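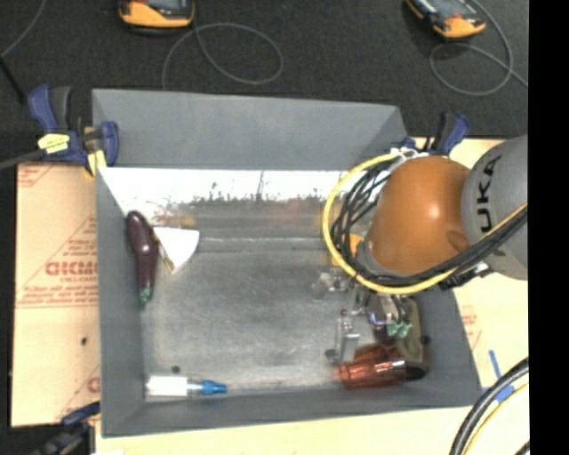

Guides > Kudska receiver > Part two: antenna, cable and first signal

By now you should have the Kudska box out of its packaging and the Stevitgate software on your computer, so let's get the antenna up and start hearing some aircraft. This is my favorite part of the whole set-up (apart from the first time a plane shows up on the map and then you hear it go over the house, which I still get silly about). You don't need any radio background. You need a bit of patience and somewhere high to put a short white stick, and you need to be generous with your cable. Give your antenna cable plenty of room wherever it has to turn. I squeezed mine flat around a window frame on my first try and spent an evening blaming the software.

What you'll need for this part

- The Kudska receiver and its power supply
- The antenna, the bracket and the bag of clamps
- The antenna cable (the thick one with a screw connector at each end)
- The network cable, or your Wi-Fi password
- A screwdriver, a small wrench and some self-sealing tape
- A ladder, if you're going outside, and a second person to hold it

CAUTION: Stay well away from overhead power lines. If the antenna or the pole could touch a line when it falls over, in any direction, pick another spot. Don't work on a roof in wind or rain, and don't do any of this with thunder around, even the kind that sounds far off.

Choosing a spot

Aircraft send out their position on a frequency that travels in pretty much straight lines. If a hill or a big brick building is in the way, you won't hear what's behind it. Height helps a lot, and a clear view helps even more. My own place in Wodham has a ridge to the north, and my coverage map looks like somebody took a bite out of it on that side. I've made my peace with that!

An attic is fine to begin with. So is an upstairs window. Just keep in mind that foil insulation, metal roofing and some coated window glass will eat most of your signal.

Mounting the antenna

1. Do a dry run first. Stand the antenna in the spot you have in mind, connect it indoors with the cable just lying on the floor, and jump ahead to "First signal" below. If you get nothing at all, try another spot before you drill any holes.

2. Fix the bracket to the wall or pole with the four clamps in the bag. Tighten them a little at a time, going from one to the next, so the bracket doesn't twist.

3. Slide the antenna into the bracket with the connector at the bottom. It should stand upright. A slight lean won't hurt, but lying it on its side will cost you a lot of the sky.

4. Screw the cable onto the antenna by hand until it stops, then give it a tiny nudge with the wrench. Tiny! The center pin bends easily, and once it's bent you're buying a new connector.

5. Wrap the joint with self-sealing tape, starting on the cable and working up over the connector. Stretch the tape as you go.

6. Let the cable hang a little lower than the hole where it enters the house, then bring it back up and in. Rainwater runs down to the low point and drips off there.

7. Clip the cable loosely along the wall. If a clip leaves a dent in the jacket, it's too tight.

NOTE: Keep the cable as short as you sensibly can. Mine is 10 meters, and I wouldn't go much longer without the add-on amplifier. If you have extra, leave it in big loose turns in the attic. Don't wind it up like a garden hose.

CAUTION: An outdoor antenna has to be grounded, and the rules for how you do that depend on where you live. I'm not going to guess for you. Ask a licensed electrician before you leave anything metal up on the roof.

Connecting the receiver

1. With the power off, screw the antenna cable into the socket marked ANT. The one next to it, marked AUX, looks exactly the same and does nothing for us in this part. I've mixed them up more than once.

2. Plug in the network cable if you're using one. I'd suggest wired for the first start even if you plan to go wireless later, as it gives you one less thing to wonder about.

3. Plug in the power supply. The light goes red, then blinks green while it starts. Give it a few minutes and go make coffee.

4. When the light is steady green, open Stevitgate and choose Find Receiver. Click on yours in the list and give it a name.

5. Type in your location and the height of the antenna above the ground. Don't worry about being exact to the inch. If you'd like to keep your address private, tick Blur My Position, and the shared map will move you by a random amount.

First signal

Open the Live tab. You should see a message counter ticking along at the top, and after a bit, little aircraft on the map. In a busy area I get roughly 500 messages a second at the peak. Out in the country late at night it might be hardly any, and there's nothing wrong with your receiver.

Some aircraft will be in the list but not on the map. These send their altitude and an ID code but no position. Others won't appear at all, military ones in particular, since they can fly with their position broadcasts switched off. And please don't read anything into a plane vanishing from your screen. It has almost always gone behind a hill, gotten too low for your antenna or landed. I get messages from worried people about this, and I know how spooky it looks when a dot just stops.

If you see no messages at all:

- Check that you're on ANT and not AUX.
- Unscrew both ends of the cable and look at the center pins.
- Move the receiver away from your router and any cheap phone chargers.
- Lower the gain setting by a couple of notches. Too much gain near an airport can drown everything out.

Leave everything running for 24 hours before you start moving the antenna around again. The Coverage tab needs a full day of traffic to draw a fair outline, and if you judge it after lunch you'll only be looking at whichever routes happened to be busy that morning.

NOTE: If you bought the Hakim filter along with your kit, leave it in its bag for now. It goes between the antenna cable and the receiver, and fitting it is covered in part three, together with the gain settings.

Last updated 2024-07-13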